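Getting the Hall Closet Ready for Fall

September 11, 2022

The hall closet is 100 cm wide inside, which the floor plan we got from the agent lists as 120. I only found this out in July, after ordering a shelf insert for the wrong width, so the first advice of this post is to measure the inside of the frame and again at the back wall. Ours loses 2 cm between the two.

Every September I take everything out and put back what the next six months need. Summer things go up, winter things come down. It takes most of a morning, longer if the shelves need paint.

This year they did. The old gloss had gone yellow and stuck to anything left on it. I sanded with 120 grit, wiped down with a damp cloth, and put on two thin coats of Quansah satin in a warm white. The can says four hours between coats. I would leave it overnight, and then leave the shelves bare for three more days. Paint that feels dry to a finger will still grip the bottom of a basket.

The rail went up by a hand's width. With the rail at its old height, long coats folded at the hem and picked up dust from the shoe tray. I used the same brackets with new screws, into the stud on the left and a toggle bolt on the right.

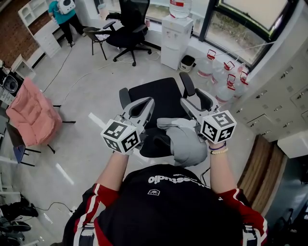

Photo: Mohsin Rajput

On baskets: I have tried open wire, closed fabric and seagrass. Wire leaves marks on knitwear. Fabric sags after one winter if it has no board in the base. Seagrass sheds for the first few weeks but holds its shape, and it looks right in a hallway with the door left open, as ours usually is. I bought four of the medium size from the home store in Pustcombe. They fit two to a shelf with a finger's gap.

One basket each for hats, gloves, scarves, and the dog. Labels are brown card tags on string, written in pencil so they can be changed in spring.

Wool needs more care than the rest. Wash or air it before it goes on the shelf – moths go for worn wool first. I use cedar blocks and sand them lightly once a year to bring the smell back. Adjoa Baidoo left a comment last year recommending dried lavender in cotton bags, and I have now tried both. The lavender smells better. I can't report a difference in moths, as I had none either year.

The floor of the closet got a boot tray with a layer of river pebbles in it, so that water drains away from the soles. Rinse the pebbles before use. Mine came in a bag from the garden center and the first rinse ran brown.

For the hallway itself I kept changes small. The linen runner is rolled up and the dark wool one is down, with a new felt pad cut 1 cm short on all sides so it doesn't show. The bulb in the table lamp went from 4000 K to 2700 K. There is a bowl of small gourds on the console, and a stoneware jug with dried hydrangea heads. Cut those when the petals feel papery, and stand them in an inch of water until it is gone.

Still to do: the inside of the door, where I want a row of five hooks, and the light. A battery strip with a motion sensor would work, but the one I tried stayed on whenever the dog lay in front of it.

Filed under: Home, Storage, Fall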